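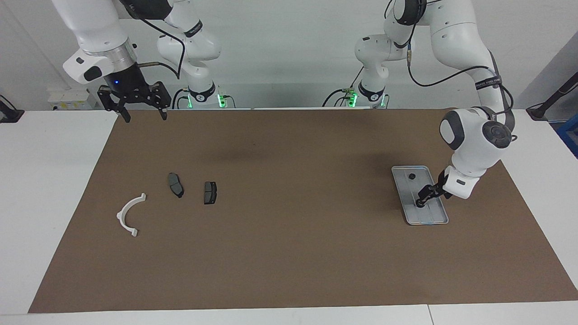

Kamar project, progress report for August
Prepared for Drusivel by the Postine robot group

1. Work done in this period

We continued to record the brake pad task by remote control. The operator moves both arms of the robot at the same time, and every run is saved with its joint positions and video. The parts are two brake pads, a white half-ring bracket and a metal tray. We have now 845 recorded runs. After review, 198 of them were removed, mostly for long pauses of the operator or a part dropped outside the paper.

We also changed how the runs begin. In the first weeks the parts were always put in the same places, and the trained model learned these places too well. Now the operator turns and moves the parts before each run. The tray can lie straight or diagonal, and the bracket can open to the left or to the right.
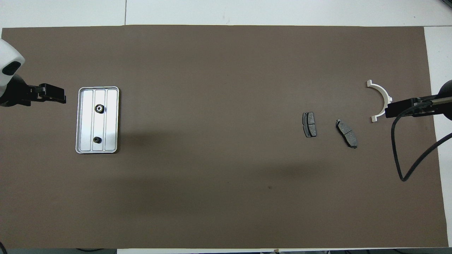 2. Open problems

The brake pads are dark and the paper is brown, so the operator does not always see the edge of a pad well on the screen. We asked Hviid for a quote for 2 lamps.

3. Next period

We will train again with the reviewed runs and teach a second operator. The budget is as planned, and we do not ask for a change.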